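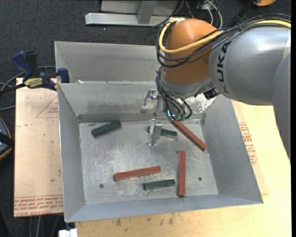 Red and green foam bars in a gray metal bin.

Storing and Cleaning Porcelain Figures at Home

Most damage to collectible porcelain happens during handling, washing and packing. The methods below apply to glazed figures and to small porcelain dishes with applied flowers or handles. Unglazed bisque and pieces with gilding over the glaze need a separate approach, covered at the end.

Dusting
Use a soft makeup brush or a clean watercolor brush with a long bristle. Wrap the metal collar of the brush in masking tape so that it cannot scratch the glaze. Work from the top down, and support the piece with your free hand at its thickest part. Never lift a figure by an arm, a head or a basket handle.

Washing
Check for old repairs first. A repaired area often looks slightly yellow or feels warmer to the lip than the surrounding glaze. Under a small ultraviolet flashlight many older adhesives glow. If you find a repair, do not immerse the piece. Wipe it with a damp cotton swab and stop there.

For sound, glazed pieces:
Line a plastic tub with a folded towel. Do not wash in the sink itself -- the faucet is the most common cause of chips.
Use lukewarm water and a few drops of plain dish soap.
Wash one piece at a time.
Plug the vent hole in the base with a twist of cotton. Water trapped inside a hollow figure can take weeks to dry and will stain the foot.
Rinse in a second tub and air dry on a towel for 24 hours before returning the piece to the shelf.

Shelving
Glass shelves should sit level and be fixed at all four corners. A pea-sized ball of museum wax under the base holds most small figures. To release the piece, twist gently; do not pull upward. Keep 3 inches between figures if the cabinet has a swinging door.

Packing
Avoid newspaper, as the ink transfers to pale glazes. Wrap in acid-free tissue first, then in small-bubble wrap with the bubbles facing out. Fill gaps around arms and hats with loose balls of tissue before the outer wrap goes on. Use two boxes, one inside the other, with padding on all six sides.

Keeping records
Photograph the base mark and write the inventory number on the box, never on the piece. Vlasta Tóth numbers her Orkeck and Gavach pieces in a single sequence, so box 222 can hold either maker; a separate column in the ledger gives the factory.

Bisque and gilding
Dry brush only. Soap residue lodges in bisque, and overglaze gold rubs off with very little pressure.

Last revised 19 March 2021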